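Home Archive Phones Firmware notes About

Search this blog

Horkus 2 battery drain after the January update

I have been running the January firmware on my Horkus 2 long enough to trust the numbers.

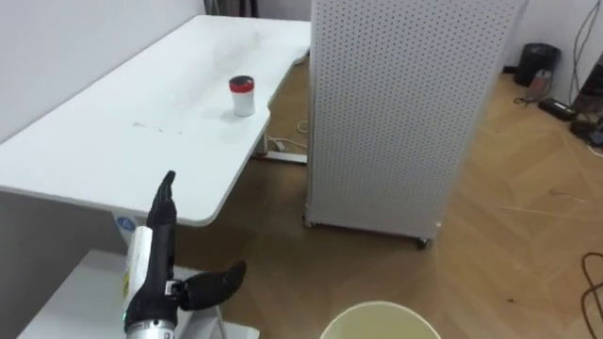
Idle drain is up. On the old build the phone lost very little overnight with Wi-Fi on and mobile data off. On build 3359 it wakes far more often. One night's log, from bedtime to 6 a.m., shows 248 wakeups from a single process, the Proltness sync service. The old build kept that service asleep until the screen came on.

Luzius Haslinger reported the same thing on the Skurkley forum and posted his logs. His unit is the dual SIM version and mine is single SIM, so the modem is probably not the cause. We both have the Gunn launcher installed. I removed it for two nights and the wakeups stayed, so I put it back.

Things I tried:

Clearing the system cache. No change.
Restricting background use for Proltness. The setting does not survive a reboot.
Turning off weather sync. Wakeups dropped by nearly half.
Signing out of the Proltness account. Wakeups stopped, and so did contact backup.

Weather sync off is what I am using for now. The toggle moved in this update: it sits under Accounts, then Services, and no longer appears in the display menu. If you search settings for "weather" you get the old entry, which opens a blank page.

Liette Tremblay asked in the comments whether rolling back is safe. The older image will flash, but the bootloader must be unlocked first, and that wipes the phone — back up before you start. Fingerprints have to be enrolled again afterward. I have not rolled back mine.

Charging speed and standby heat seem the same as before. The camera opens a bit faster. I will add the next build's wakeup count to this post when it reaches my phone.

Contact | Copyright, all rights reserved | Back to top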